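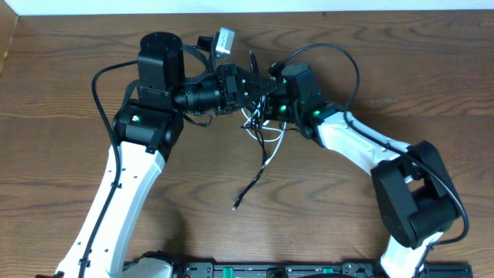
第12册 第20页

2022年7月17日 阴，傍晚落了一点雨

早上是被楼下磨刀的吆喝声叫醒的。好久没听见了，我还以为这一行早就没人做了，赶紧披了件衣服趴到窗口去看，人已经拐过街角，只剩一辆旧自行车的后轮。心里有点可惜，厨房那把菜刀钝得切番茄都要先用刀尖戳个洞。下次听见一定要跑快些。

既然醒了，就把外婆的面缸搬了出来。说是面缸，其实是个粗陶的小坛子，口沿磕掉了一块，我从老家一路抱回来的，妈妈笑了我一路。上星期养的老面总算有了样子，揭开布，一股酸酸甜甜的酒气，跟小时候外婆家灶间的味道几乎一样，我站在那儿闻了好一会儿，水开了都没听见。

外婆发面从来不称，手伸进去抓一把，说“够了”，那就是够了。我没有这个本事，老老实实用秤，面粉836克（本来想称整数，手一抖倒多了，懒得舀回去），水是一点一点加的。揉到后来胳膊酸得抬不起来，想起她八十岁那年还能一口气揉完一大盆，揉完了还要嫌我递擀面杖递得慢。

等面发起来的工夫，给奥雷斯蒂斯·巴拉斯卡斯（Orestis Balaskas）回了信。他的信在桌上压了快半个月，再不回实在说不过去。他现在搬到一个叫Kollon的小地方，院子里有两棵无花果，一棵结果，一棵光长叶子，他写了整整一页跟那棵光长叶子的树怄气，说每天早上浇水的时候都要先跟它讲讲道理。他还问我记不记得2000年冬天我们合租的那间屋子，暖气坏了，他用铁锅烤面包，烤得外面焦黑里面还是生的，我们三个人硬是蘸着橄榄油吃完了。怎么会不记得呢！Linda咬了第一口，眼泪都笑出来了，后来只要谁提起“那个面包”，大家就都知道说的是哪一个。

信里我把老面的养法抄给了他，连外婆那句“面也要睡觉，别老去吵它”也一并写上了，不知道翻成英文他能不能懂那个意思。写着写着就长了，信封里塞得鼓鼓的，明天去邮局怕是要补邮票。

中午过后面发好了，蒸了两笼馒头。第一笼心急，关了火就揭盖，塌了好几个，皱巴巴地趴在笼布上，样子很委屈。第二笼学乖了，关火以后去阳台上收衣服，回来才揭，个个圆鼓鼓的。塌的那些我自己留着，切片煎一煎，撒点盐，味道一点也不差。好看的挑出来装了一袋，送到对门去。对门的老太太非要回我一小瓶自己腌的嫩姜，推来推去，最后还是拿了。晚上就着粥吃了几片，辣得舒服，人也跟着出了一层薄汗。

下午本来打算把书架理一理，结果翻出一本旧的旅行笔记，坐在地板上看到腿麻。里面夹着一张Belkadi茶室的纸杯垫，背面是我自己写的字：“薄荷茶太甜，但是还想再来一杯。”字迹潦草得很，完全想不起来是跟谁一起去的，只记得门口有猫，天很热，杯子烫手。那时候总觉得什么都会记得，所以什么都写得很简略，现在倒要对着几个字猜半天。所以今天这篇我写得啰嗦一点，给以后的自己省些力气。

书架最后只理了最上面一层。

傍晚下雨，雨点很大，没下多久就停了，地面刚湿，倒把热气都逼了上来。妈妈打电话来，先问馒头蒸得怎么样，我说塌了一笼，她在那头笑得很开心，说外婆头几年也老是塌的，塌了就哄我们说是“元宝馒头”，小孩子还抢着吃。这件事我从来没有听她讲过！我追着问，她又想起好几样，外婆怎么用棉袄裹着面盆放到床脚，怎么半夜起来摸一摸盆边，外公嫌她对面盆比对他还上心。说到后来两个人都不太舍得挂，就东拉西扯，说到十一月她想过来住一阵，我说好，把那间小房间给你收拾出来，枕头要换个矮一点的。

挂了电话，把老面又喂了一次，盖好布，放在橱柜最里面那一格。明天要记得：寄信，买碱，问问楼下的人磨刀的师傅一般几点来。Siltar那本食谱借了太久，也该还回去了，还之前先把芝麻饼那一页抄下来。

洗碗的时候发现指甲缝里还有干掉的面，抠了半天也没抠干净，算了，睡觉去。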